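2023-07-12, bench notes, teleop for the bathroom tasks

OK so yesterday was mostly lost to the Stindex box, which dropped its connection to the sim every time somebody on the floor opened a big file. Vojtěch moved it onto its own switch this morning and it's been fine ever since – I'm writing that down so we remember which cable. It's the gray one with Iveta's tape on it. Please don't borrow it!

Got 43 demos saved before lunch. All of them are from the handheld controller, none from the keyboard. I gave the keyboard one more chance and I'm done with it, you end up moving one axis at a time and the recordings look like somebody playing a crane game. If we train on that, we get a crane game back. With the handheld I can come in on a curve and turn the wrist on the way, and the paths look so much more like what a person would do.

Settings, so I don't have to dig for them again: scene seed 2222 for the practice runs, random seeds for everything we keep. Episode limit is 500 steps. That's plenty if you know where you're going and not nearly enough if you stop to think, which I did a lot in the first batch (sorry Matúš, I know you have to trim those). I asked Vendula if we could raise the limit and she'd like to leave it alone until the Banura comparison is finished. Fair enough. I'll just think before I press record.

Controller scaling: I had it at the default and the hand was way too jumpy close to things. Turned it down two notches for the last bit of the approach, with the thumb button as the switch. Rok did the same thing back in January on the drawer task and I'd completely forgotten, it was sitting right there in his notes. Read Rok's notes, people. The one annoying part is that the switch makes a tiny jump in the commanded position if your hand is moving when you press it. So: stop, press, go on. Vojtěch thinks he can smooth it in the Grolton plugin and I said yes please.

Had a long talk with Iveta about what makes a good demo. She tossed a few of mine that I liked a lot, because I'd bumped the bottle, chased it, and got it anyway. My feeling is that the chasing is useful, the policy is going to bump things too and it should see somebody recover. Her feeling is that I was chasing it badly. We watched a couple together and, well, she has a point, in one of them I went past it and came back from the wrong side. We agreed on a separate folder called recoveries, and she'll label them by hand. They don't go in the main set until we've trained once without them.

Also tried the by-hand way on the real arm for a bit, with Matúš holding the laptop and me pushing the arm through the motion. Much nicer to do, honest to goodness my shoulders felt better after ten minutes of that than after an hour of the controller. But my forearm is in front of the wrist camera half the time, and we'd have to replay every path to get clean video. Matúš wants to write the replay script anyway. Parked for now.

Things to sort out:
Trim the dead time at the start of the first batch (Matúš)
Smooth the scaling switch (Vojtěch)
Ask Šimek if the new controller grips are coming or if we should stop waiting
Check that the gripper open/close signal is saved at the same rate as the pose, I saw 2 files where it lagged
Rename my folders, "new" and "new new" are not names

Approach direction is the thing I keep changing my mind about, so let me get it down while it's fresh. For anything standing up I like to come in from the side, it's easy to see and you get a good bit of body between the fingers. The spray bottle on the toilet lid is another story, with the purple body lying down on all that smooth white, and for that one I've been bringing the hand over the top and pointing the fingers straight down. What I'm not sold on is where I end up. Lined up just over the white spray nozzle, like I am in this one, I'm going for the smallest part of the whole thing, and it's white against a white lid, so on my monitor I'm half guessing at the last bit of height. The body would give me more to hold and a lot more color to aim at. Plan for tomorrow is to record a set on the nozzle and a set on the body, same seeds for both, and let Iveta pick through them without telling her which I prefer.
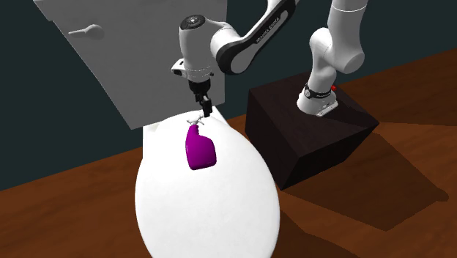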